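Quezada Small Press Fund – Progress Report, Year 2
The Dirkent Cycle: where the money has gone so far

Posted August 2021 by the Plamero Books editorial desk
3 comments | 11 shares
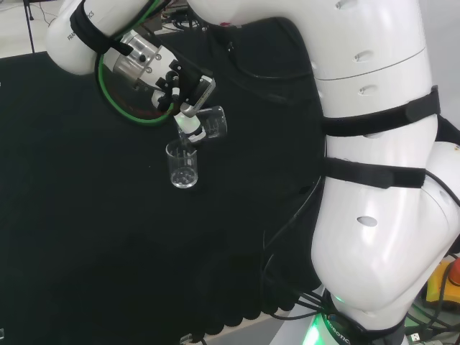
One glass beaker tilted over another, on black cloth.

The grant was to finish a fantasy series that had stalled after its first volume. We can report that it is no longer stalled. It is now merely slow.

Book two, the one with the drowned abbey, went to the printer in spring at 686 pages. The application promised "a brisk read." We cut 40 pages in the last edit, most of them weather, and the author has forgiven us in writing.

Book three exists as a full draft with two endings. In one the witch keeps the crown. In the other she gives it back, and the test readers did not care for that at all. We will pick one by November. The dragon remains offstage, as agreed with your office, though he is mentioned more often than he was.

Sales of book one picked up after the new cover. The old cover had a wolf on it, and there is no wolf in the book, a point raised in some 70 reader emails. The new one has a gate. There is a gate.

Money: printing ran over, the map came in under, and the two nearly cancel out. The audiobook is late. Sorkico, who are recording it, asked how to pronounce the river names and we are still discussing that among ourselves. A guide will go to them once we have a river both camps can say.

We are not asking for more funds in this period. We would like to move what is left of the travel line – there was no travel – over to proofreading, where book three will need it. The form for that is attached, signed in both places this time.

The next report will follow when the ending is settled.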